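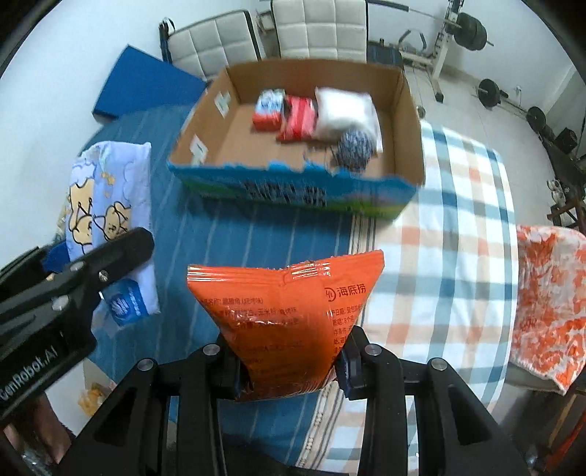 Ticket 2989: Grasp segments end too early on soft packages
Project: Kandpal (box task, hand-held grippers)
Component: Feline segmenter
Opened by: Aarti Nishad
Assigned to: Stojan Dimitrov
Opened: March 29, 2022
Status: Resolved, one follow-up open

Problem

Feline cuts each recording into reach, grasp, carry and release using the jaw width and the tool pose. On hard objects the cuts match the hand labels. On soft packages the release is often marked while the bag is still between the jaws. The carry segment comes out short, and the rest of the motion goes into the next reach. A policy trained on those segments opens the jaws on the way to the target.

I found it in 14 episodes of the Kandpal set. The snack bags are worst. I have not seen it on the milk carton.

Steps to reproduce

1. Load any of the listed episodes with the default Feline config.
2. Run segmentation on both grippers.
3. Step through the carry on a snack bag and compare the release mark with the wrist video.

Expected: release is marked when the jaws let go of the bag.
Result: release is marked early, by up to 800 ms in the worst episode.

Comments

Stojan Dimitrov:
Can you rule out clock drift between the width signal and the video? We had that in January with the Brirnero tracker and it also looked like early events.

Aarti Nishad:
Checked. I used the open and close taps at the start and end of each episode. Width and video line up at both ends. The reach marks in the same files are also fine, and drift would have moved those too.

Stojan Dimitrov:
OK, not drift. Please send the width trace for one bad bag and one good carton.

Aarti Nishad:
Attached. On the carton the width drops, goes flat and stays flat until release. On the bag it drops, keeps creeping down as the plastic folds, then comes back up a little during the carry. The small rise is where Feline puts the release.

Stojan Dimitrov:
I see it. The release rule fires on any opening of more than 3 mm from the narrowest point of the grasp. That was set on the old block set, where nothing squeezes. When the operator eases off on a bag, the bag pushes back and the rule fires with the bag still held.

Raising the threshold fixes the bags but makes the marks late on thin items, so I don't want to do only that.

Aarti Nishad:
Agreed, and the threshold would have to be different per item. One layout has a tissue pack, an orange-red snack bag, a milk carton, a red plastic-wrapped package, a crumpled white plastic bag and a ball of navy and white cord, all in front of the open box. The cord will probably need a check of its own. Its loose tail can stay in contact after the ball is free.
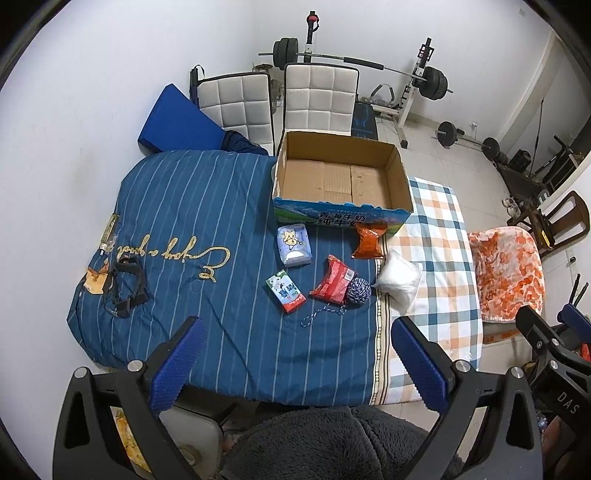
Fix

Stojan Dimitrov:
Changed the release rule in the Feline test branch. An opening is now only a candidate. It becomes a release if the width keeps increasing and the object mask in the wrist video stops moving with the jaws. If the width levels off again, the grasp stays open and the narrowest point is reset.

The mask comes from the tracker we already run for the object labels, so there is no new model to train. Processing is slower. I did not measure how much.

Retest

Aarti Nishad:
Reran the listed episodes on the test branch. All of the early release marks on bags are gone. Carton marks did not move. One tissue pack release is now slightly late: the mask was lost against the plaid cloth and picked up again afterward. I corrected that one by hand and noted it in the episode file.

The policy has not been retrained on the new segments, so I can't say yet what this does to the success rate.

Stojan Dimitrov:
Fine to merge. Please don't mix old and new segments in one training run. I bumped the segment version so the Pranent loader will refuse to do it.

Follow-up

Cord release with the tail still in contact: open, assigned to Aarti Nishad. Needs an agreed rule for the hand labels first.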